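Verstead folding desk, two months later

I bought this desk in April, when my work moved to home and the kitchen table was not possible any more. 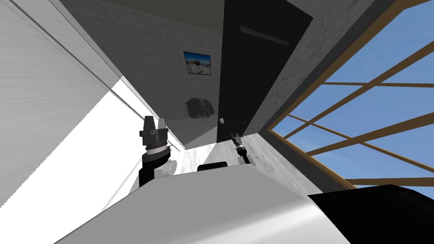 The model I have is the smaller one, in light oak color. It was delivered by Trallora in two boxes. The second box came three days after the first, and it was the one with the screws, so for three days I owned a very nice table top standing against the wall. The shop did answer my email, but only to tell me that the second box was on its way.

Putting it together took me one evening. The instructions are drawings only, without any words, and in step four the left leg and the right leg look the same. They are not the same. The left one has a small hole near the hinge for the locking pin. If you mix them, you will notice it at step nine and you must go back. My neighbor Anil Thampi has the older version of this desk and he told me that his legs had stickers with L and R. I do not understand why they removed the stickers.

Now about using it. When the desk is open and locked, it is steady enough for typing and for writing by hand. If I lean on the front edge with both elbows it moves a little, and my monitor shakes. With a laptop I don't feel it so much. The top is smooth and easy to clean. I had one coffee ring that stayed overnight and it went away with warm water and a drop of dish soap.

The folding is the reason I chose it, and here my opinion is mixed. To close it you must press two levers under the top at the same time, and they are placed quite far from each other. My arms are short, so I have to bend down and put my cheek almost on the wood. In the first weeks I folded it every evening. Now I do it on Fridays, or when my sister comes to sleep over. Closed, it fits behind the door and I can vacuum the whole floor, which makes me happy every time.

Before buying I compared it with the Geddes desk, which I tried in a store. The Geddes is heavier and does not shake at all, but it folds only halfway, and it was $300 more than the Verstead. I also looked at one from Wiltska. It was cheaper, with a drawer, but the drawer was so shallow that my stapler did not go in.

What I miss is something for the cables. There is no hole in the top and no clip under it. I bought plastic clips with glue and put them along the back leg. One fell down already, the others are holding.

The paint on the levers is starting to come off where my thumbs press. I wrote to Verstead about it on 9th June and they offered to send new levers for free, without asking for a receipt. I am still waiting for them.

I would buy it again for a small room where you really need the floor back. For a desk that stays open all year, I would save more money and take the Geddes.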